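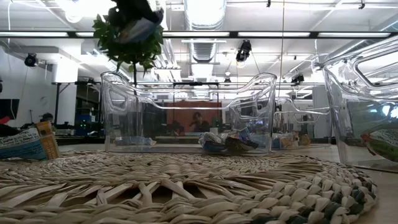 Attachment 1: clear snack bin on the table

Skistari Home Labels community support
Ticket: Text creeps upward on long print runs, last labels unreadable
Product: Skistari desktop app with Gadenel printer
Label stock: Jekasa matte roll, 28 mm
Status: Resolved
Category: Printing / alignment

Original report, 9:40 am

Hi all! First, I love this setup. I've been relabeling our whole pantry in January and I'm having far more fun than a person should with flour and lentils. Every shelf gets a name, every bin gets a big label on the front and a small one on the lid, and the app's rounded font looks wonderful on clear plastic.

My trouble is with longer runs. If I print one label, it's perfect. If I print a batch, the first ones are fine and then the text starts climbing toward the top edge. By the fourth label it's clearly off, and near the end of the batch the tops of the letters are gone completely. "Rice" still reads as rice. "Basil" does not read as basil.

What I've tried so far:

Turned everything off and on again. No change.
Took the roll out and put it back in. The first label after that was perfect, and then the climb started again.
Switched from my own template to the built-in Pantry Large template. Same thing.
Printed from the other laptop. Same thing, so I don't think it's the computer.

App settings: quality on Best (300 dpi), label height 28 mm, gap on Automatic, cut after batch. The roll is from Abdel Hamid Stationery, where I buy all my Jekasa stock. It's my second roll. The first one was glossy and never did this.

Any ideas? I have the spice drawer lined up next and I can't wait to get going.

Support reply, 10:15 am

Hello, and thank you for such a clear report! Printing from a second laptop was a great test and saves us a round of questions.

When text moves a bit further on each label, the printer usually has the wrong idea of where one label stops and the next one starts. The Gadenel looks for the gap between labels with a small sensor under the lid. If it misses the gap it falls back on a calculated length, and a small error there adds up over a batch.

Could you do these in order and write back after each one?

1. Open the lid and check that both roll guides touch the sides of the roll. They should be snug, but the roll must still turn freely.
2. Wipe the sensor window with a dry cotton swab.
3. Hold the feed button until the light blinks, then let go. The printer will feed out a few blank labels and measure them.
4. Print a batch of 4 using the built-in Alignment Test template and measure how far the line on the last label sits from the line on the first.

Please leave the gap setting on Automatic for now.

Reporter, 11:05 am

On it! Results:

Step 1. The left guide was loose. I could slide it with one finger. I pushed it in until it met the roll and the roll still spins nicely.

Step 2. Done. A little gray fluff came off on the swab, so that one was overdue.

Step 3. The light blinked and I let go, but the printer only fed a single blank label and then stopped with a steady light. Is that right? You said a few.

Step 4. Ran the test. The line on the last label is around 2 mm higher than on the first. I used the metal ruler from my sewing box and measured from the bottom edge each time.

So it's better than this morning, I think, but it's definitely still climbing. By the way, the Alignment Test template is great. Why is it hidden at the bottom of the list? I'd have used it on day one.

Support reply, 11:30 am

Good measuring! The single blank label is the most useful thing in your message. If the printer stops after one, it has skipped the measuring step and kept the values it already had stored. In your case those probably belong to your old glossy roll.

Glossy and matte stock look quite different to the sensor. The backing paper on the matte roll lets less light through, so the change at the gap is weaker. The printer is supposed to learn that when you change rolls, but it only does so if the stored media profile is cleared first.

Please try the following:

1. In the app, open Printer, then Media, and choose Forget current media.
2. Turn the printer off at its own switch. Take the roll out and close the lid.
3. Turn the printer on with no roll in it. Wait for the light to turn amber.
4. Load the matte roll, close the lid, and hold the feed button until the light blinks. This time it should feed several blanks.
5. In the app, choose Matte under stock type. The default is Glossy, and the app doesn't change it for you.

Then repeat the alignment test. Keep the blanks, they can go back through by hand if you feed them in one at a time.

Reporter, 1:20 pm

We have blanks! Several blanks! It hummed along and pushed them out just like you said, and then the light went green.

I got stuck for a few minutes on step 3. With the roll out, the light stayed green and never turned amber. I'd left the lid open a crack. Once I pressed it down until it clicked, amber came on right away. Might be worth adding the click to the instructions for the next person.

Stock type was indeed on Glossy. I had no idea that menu existed. It's under the little arrow next to the printer name, and I'd always taken that arrow for decoration.

Alignment test: the lines match on every label. I laid the strip along the ruler and I can't find any difference at all.

Then I did a real batch with the spice names, the whole drawer in one go. Paprika, cumin, turmeric, mustard seed, everything is centered from the first to the last, and basil has its b back. I'm so pleased with these. The matte finish looks even better than glossy under the kitchen light because there's no glare when you look down into the drawer.

One small question while I have you. Can I save the matte settings somehow? I still have a bit of the glossy roll left and I'd like to use it up on the freezer containers.

Support reply, 1:45 pm

Wonderful news, and thank you for the note about the lid click. I've added it to our draft of the help page.

Yes, you can save both. With the matte roll loaded and working, go to Printer, Media, Save as, and give it a name you'll recognize. Do the same after you load and measure the glossy roll. From then on, pick the right name from the arrow menu each time you swap. You won't need to forget the media again unless you buy a stock type you haven't used before.

A tip for the freezer: put the label on while the container is at room temperature and dry, press it down firmly, and leave it for a while before it goes in. Labels stuck onto a cold, damp lid tend to lift at the corners whichever finish you use.

I'm going to mark this as resolved. If the creeping returns, reply here and the ticket will reopen by itself.

Reporter, 4:10 pm

Saved both profiles, swapped back and forth to be sure, and ran the test on each. All lined up. The freezer batch is printed and sitting on the counter.

I also moved the snack label from the lid to the long side of the bin. It's much easier to read from across the kitchen, so I'm going to redo the cereal ones the same way. Thank you so much for the help, this was a really fun one to fix!

Resolution notes

Cause: stored media profile from glossy roll used with matte roll; stock type left on Glossy. Loose left guide and dust on the sensor window also found.
Fix: forget media, restart without roll and with lid fully closed, reload, measure, set stock type to Matte.
Help page: draft updated with lid click. Request passed on to move Alignment Test higher in the template list.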